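3.2 Materials and the Order of Work

The sessions were held in two places. The first group met in a rented hall in Flaruvcombe and the second in the back room of a yarn and ribbon shop in Stulthorpe. Both groups worked on the same project, a wreath of paper flowers on a wire base, and both used the same pattern sheet. We chose paper flowers because most adults have handled paper and scissors before, and because a wreath can be stopped at almost any stage and still look like something a person might hang on a door.

In total 37 people took part across 6 sessions. Each person received a kit in a flat box. The kit held a wire ring, green floral tape, crepe paper in four colors, a small pair of scissors, and a glue pen. The crepe paper was the Wistasano heavy grade, bought in rolls and cut down by us before the sessions. We had tried a lighter paper in the trial run in September, but it tore at the petal base when stretched, and several people in that run gave up on the larger blooms. The results of the trial run are not included in the counts given in Section 4.

The pattern sheet was taken from the Lema set, with two changes. We made the leaf template wider, and we took out the rolled center for the small flower and replaced it with a fringed strip. The fringed strip takes less time to explain. It also hides an uneven base, which matters when a beginner is wrapping tape for the first time.

Sessions opened with a short talk by the host, who showed one finished wreath and passed it around the table. The host then made a single petal while the group watched. After that, people were free to work in any order they liked. We did not set a target for the number of flowers. Food was put out at the start and left out, and guests could get up from the table whenever they wished.

Seating was the main thing we varied. In half of the sessions the kits were placed at fixed seats with a name card. In the other half the supplies were pooled in the middle of one long table and people sat where they wanted. The host, the length of the session, and the pattern sheet were kept the same in both formats. 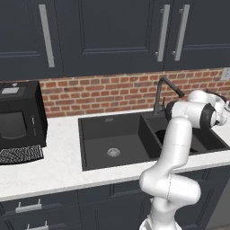 Figure 3. Kitchen view with sink and upper cabinets (computer rendering).

Pooled supplies led to more talk about the work itself. People asked each other to pass a color, and the request often turned into a question about how a petal had been shaped. With separate kits the talk was just as frequent, but it was more often about family, travel, or the food. We coded a remark as craft talk if it named a material, a tool, or a step in the pattern. Remarks that did both, such as a story about a grandmother's sewing box, were coded as craft talk only when the speaker returned to the wreath in the same turn.

The two formats also differed in what was left over. Groups with pooled supplies ran out of the pale pink paper early and had plenty of yellow. Groups with separate kits finished with a little of everything, and people tended to take the scraps home. One pooled group solved the shortage by layering white over yellow, and the host in Stulthorpe has since added that flower to her own handout.

At the end of each session we counted the blooms attached to each wreath. A bloom was counted if it had a center, at least one ring of petals, and a taped stem. Loose petals and unattached leaves were left out. The largest wreath carried 13 blooms. We did not grade neatness. An early version of the scoring sheet had a column for it, but the two coders could not agree on what a neat petal was, and the column was dropped before the first full session.

Guests filled in a one-page form before leaving. It asked whether they would come again, whether they would make another wreath at home, and which step had been hardest. Of those who took part, 92 percent said they would come again. The hardest step, by a wide margin, was fixing the stems to the ring. Many people wrote that the tape would not stick, which usually meant it had not been stretched. Floral tape has to be pulled before the wax will hold, and the pattern sheet mentioned this only once, in small type under the list of supplies. The revised sheet, dated 4 Oct 2025, moves the instruction to the top of the second panel and adds a drawing of the two hand positions.

Shaping the petals was named less often than we expected. Several guests described cupping the paper with their thumbs as the part they liked best, and a few went on making petals well after their rings were full.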